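Workshop Tips: Sorting the Small Stuff, Lessons From a Two-Armed Study

14 shares | 6 comments

I read robot papers the way other people read seed catalogs, and now and then one is good for something around the house. The latest is a write-up from Darnora, a small lab that spent February teaching a pair of arms to clear clutter off a table. Anyone with a junk drawer will recognize the problem.
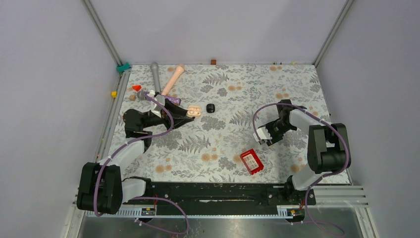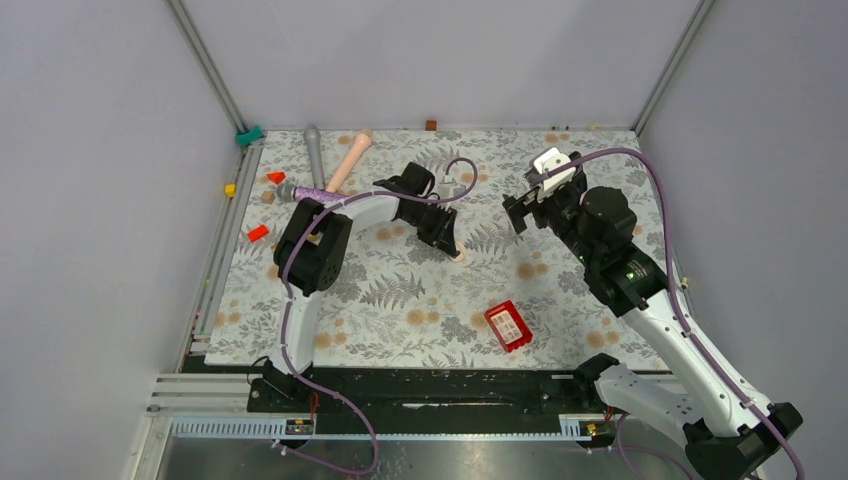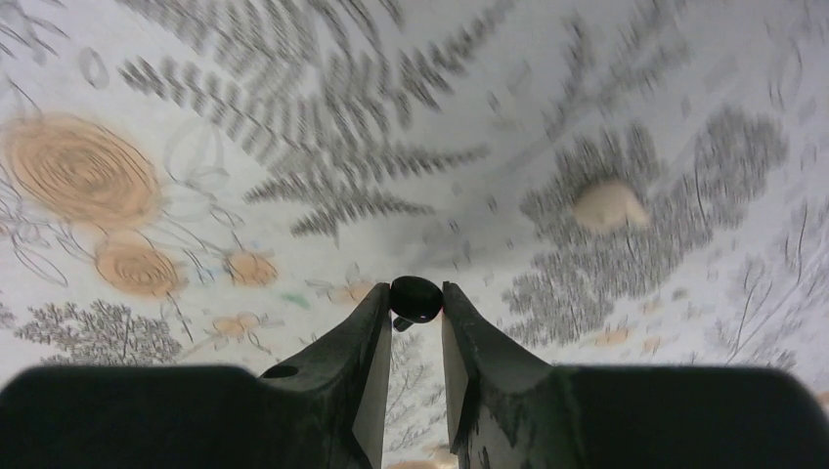
Arms and odds and ends on the flowered cover at Darnora, with a small black piece in the fingers in the last one.

The method is called Segers, and it is simple enough to explain over a sink. A person works the arms by hand controls and puts things away while the software keeps a record. Then the software tries it alone. The Darnora people recorded 300 clearings, threw out 32 where the person fumbled or changed their mind, and trained on the 268 left over. I would like to have my own fumbles thrown out before anybody learns from them.

What I took home from it:

Use a patterned cover, at least while you practice. The group ran half its tests on a plain sheet and half on a busy print. Training on the plain one gave a system that went to pieces when it met a flower. Training on the print gave one that managed both. My bench mat is solid gray, and every time I work on the kitchen tablecloth I lose a screw in the daisies. I have since bought an ugly mat.

Look twice, from two distances. Segers uses a view of the whole table to choose what to go for and a close view from the wrist to get hold of it. With the close view switched off, the arms still went to the right neighborhood and then pinched air. That is me, picking up a washer without my glasses. Put them on before you reach.

Slow down for the last inch. The arms could cross the table as fast as they liked, but the good grabs all had a short pause just before the fingers closed. Try it with small beads or anything on a spring.

Clear the small things first. I had this backward for years. Big items feel like progress, but dragging a case across the table sends the little pieces over the edge. In the write-up, small-first runs ended with far fewer things on the floor.

Give each hand its own side. Reaching across cost the arms more time than anything else, and they don't even have sleeves to drag through the glue.

As for the result, out of 3000 single pickups on the printed cover, 184 were dropped or missed. The authors call this encouraging. I call it better than my record with picture hooks — and the arms don't swear.

They do admit that shiny things gave trouble, and that nobody has tried it on a drawer, only a tabletop. Until somebody does, tip the drawer out onto the table and sort it there. An old muffin tin is still the best sorter I own. I use the corner cups for things I can't identify.

Posted September 14, 2025

6 comments | Share this tip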